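Pattern and Repeat in the Home
Notes for Session 4: Living with More Than One Pattern
Annelore Tiedemann

Welcome back, everyone. Last time we got as far as the half-drop repeat and then ran out of clock, as I tend to let us do, so these notes pick up there and go on to the question several of you asked on the way out the door: how do people put two or three patterns in one room without getting a headache?

First, the repeat itself. A repeat is the distance you travel before the design begins again. In a straight match, the motif lines up at the same height on every strip of paper. In a half-drop, each neighboring strip slides down by half the repeat, and the eye is pulled along a diagonal. Paperhangers grumble about the half-drop, and with good reason, as it eats paper. When I did my own hallway (a long time ago, with more courage than skill) I ended up with a heap of offcuts that lined dresser drawers for years afterward.

Damask deserves a word of its own. The name goes back to Damascus and belonged to a woven cloth, where the figure shows against the ground through a change in the weave. Wallpaper makers borrowed the look and kept the name. What we usually mean by it today is a large, formal, symmetrical plant motif, often set out in columns. It reads as vertical from across a room even when there are no stripes in it at all. 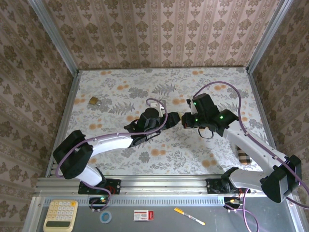

Sprigs and trailing plants behave differently. A scattered design, or a "tossed" one as the textile people call it, has motifs turned in several directions, so there is no firm up or down. That makes it friendly for tablecloths and quilts, where people sit on every side. It also hides a seam well — and a gravy spot, if I may be practical for a moment.

Now to the mixing. The old advice is to vary the scale, and I still think it is the best place to begin. Put one large pattern beside one small one and let them share a color, even a faint one. Two patterns of the same size in the same room tend to argue. A plaid or a check gets along with nearly any floral, I think because its straight lines give the eye somewhere to rest.

Ground color matters more than beginners expect. Look at the background before you look at the flowers. A pinkish ground and a clear white ground can both be lovely, but hold them side by side in daylight before you buy, and again in the evening under your own lamps. I once skipped the evening part and have regretted my dining room ever since.

For the sample exercise, please use the Drernum folder on the side table. It holds some 200 swatches, and Jirkine has lent us a second box of printed cottons. Choose three pieces, pin them to a board, and write a short paragraph on the scale, direction and ground of each. Swatch 129 is a favorite of mine, so do put it back when you are finished with it!

Reading for next time: the Ķēniņš chapter on block printing, up to page 37. It is slow going at the start, but the part on registering a second color is worth your patience. Bring scissors, a pencil and a long ruler. We will be drawing a half-drop by hand, and it takes longer than you think.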